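Desk work and the hand: an interview with the occupational health adviser at Buron

The occupational health service at Buron looks after nearly 800 members of staff across the main offices, the print works and the records centre at Drarnasach. Most of them spend the greater part of the day at a screen. In July the service will bring its advice on desk work together under one scheme, known as Zurno, and the staff bulletin asked the senior adviser to explain what will change and what staff can expect from an appointment.

The adviser has been with the service for 16 years. She trained as a nurse and worked first on a hospital ward for hand surgery, where she saw patients after an operation and seldom learned how they managed once they had gone home. The move to occupational health was prompted by curiosity on this point. "I would remove someone's stitches and wish them well, and they would go back to the same desk and the same chair," she said. "I wanted to see the desk."

When she arrived, the service dealt mainly with the print works. Lifting, noise and cuts to the fingers took up most of the working week, and office staff were sent a leaflet. She described the leaflet as sound in its way, though it showed a person sitting bolt upright with both feet together, and she has yet to meet anyone who sits like that after ten o'clock in the morning. It was withdrawn some years ago. Copies are still pinned up in two of the kitchens.

Asked what brings office staff to her door, she said that the complaint is usually an ache on the back of the hand, in the forearm or at the outside of the elbow, on the side used for the mouse. It tends to have been present for months. "People will tell me it began last week, and then they mention that they stopped opening jars at Christmas," she said. The shoulder is often involved as well, and staff are sometimes surprised when she begins the examination there. An arm that is held out to one side all day has to be held up by something, and the muscles across the top of the shoulder do the greater share of it.

She was careful to say that an ache of this kind does not always have its cause at work. Knitting, gardening, a new baby and a long drive each feature regularly in her notes. She asks every member of staff to describe an ordinary Saturday, and finds that the answer is often more useful than anything said about the office. Numbness or tingling in the fingers, particularly at night, is a different matter, and she refers those cases to a general practitioner without delay. The same applies to swelling, to a joint that locks, and to any loss of strength that has come on suddenly.

The conversation turned to equipment. Buron holds a small stock of keyboards, mice, wrist supports and document stands for loan, and requests have risen steadily. The adviser supports the loans but would like staff to come to them later in the process. A special mouse is frequently the first thing a person asks for and, in her view, it is often the fourth or fifth thing they need. She begins with the height of the chair, then the distance to the screen, then the clear space on the desk. Where a keyboard has a number pad that is hardly used, the mouse sits further out than it has to, and a shorter keyboard may do more good than a costly pointing device.

"The best size is the one your hand can rest on without gripping," she said. "If I can see the knuckles whiten, then it is too small, or the person is worried about something, and I ask about both."
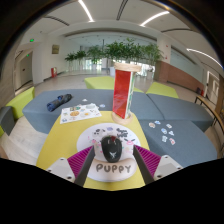
A black computer mouse on a round white board with the word "PUPPY" near its lower edge.

On the question of rest breaks she was more definite. Staff are entitled to short breaks from screen work, and the guidance at Buron has said so for a long time, but the adviser believes the wording has been read as permission to stop for coffee in the middle of the morning and again in the afternoon. She would prefer much shorter pauses taken more often. Standing up to fetch a sheet from the printer counts. So does a telephone call taken away from the desk. The records centre at Drarnasach does rather well on this measure, as its staff must walk to the shelves for each box, and it sends her very few cases of forearm pain. It sends her a good many bad knees.

The Zurno scheme grew out of a trial held with one office team last winter. The team had 12 members, all of them working on the Berchtold catalogue, a long task of checking and correcting entries that involves a great deal of clicking and very little typing. Each member was visited at the desk, and then visited again after a month. The adviser was reluctant to draw broad conclusions from so small a group. She did say that the second visit had proved to be the valuable one. At the first, chairs were raised and screens were moved, and everyone was pleased. By the second, several of the chairs had gone back to their former height.

She does not regard this as a failure on anyone's part. A change in posture feels strange for a while, and staff who are busy will return to what they know. In several cases there was also a practical cause. One desk stood beneath a window where the afternoon sun made the new screen position unusable. Another was shared, and the colleague who used it on alternate days was a good deal taller. "I had adjusted that chair beautifully for one person and left the other with her knees against the drawer," the adviser said. Shared desks will now be assessed with both users present where this can be arranged, and the settings for each will be written on a card kept in the drawer.

Under the new scheme, every member of staff who uses a screen for most of the day will be offered a first visit and a second one. The offer will be made by department, beginning with the Berchtold team's neighbours on the second floor, and should reach all sites in due course. A self-assessment form will still be available for those who would rather not be visited. The adviser has shortened it. The previous version ran to several pages and asked for the depth of the desk, which most people estimated.

Home working presented a harder question. The service cannot visit private homes as a matter of routine, and the adviser made it plain that she would not wish to. Many staff work at a kitchen table for part of the week, with a laptop and whatever chair is nearest. Her advice to them is modest. A laptop should be raised on a stand or a stack of books and used with a separate keyboard and mouse, both of which may be borrowed from the service. A firm cushion will often bring a dining chair up to a workable height, and a box beneath the feet makes up the difference. She asks people to avoid the sofa for anything longer than a few messages, and accepts that this advice is widely ignored.

Laptop stands are in short supply at present and there is a waiting list. Further stock has been ordered.

Managers will also have a part in the scheme. The adviser has asked that they look at how tasks are divided across the day, and in particular at long runs of the same work. She gave the example of corrections saved up through the week and passed over in a single batch, a habit that suits the person sending them and leaves the person receiving them with a very sore hand by the evening. Spreading such work costs nothing. Several managers had been unaware that it was happening until it was pointed out to them.

The interview closed with a question about the adviser's own desk. She admitted that it is seldom tidy and that her screen stood too low for most of last year. A colleague in the print works mentioned it to her while having his hearing tested. She has changed hands for the mouse twice over the years, once to the left on account of a sprained thumb and then back again, and found that the left hand took about a fortnight to become useful. She does not recommend the change to everybody, but considers it worth trying for those whose work allows them to be slow for a short time.

Appointments with the service may be made by telephone or at the desk on the ground floor. Staff at Drarnasach should ask at their own reception, where a list is kept for visiting days. There is no need to speak to a manager first, and nothing discussed with the adviser is passed on without the agreement of the person concerned.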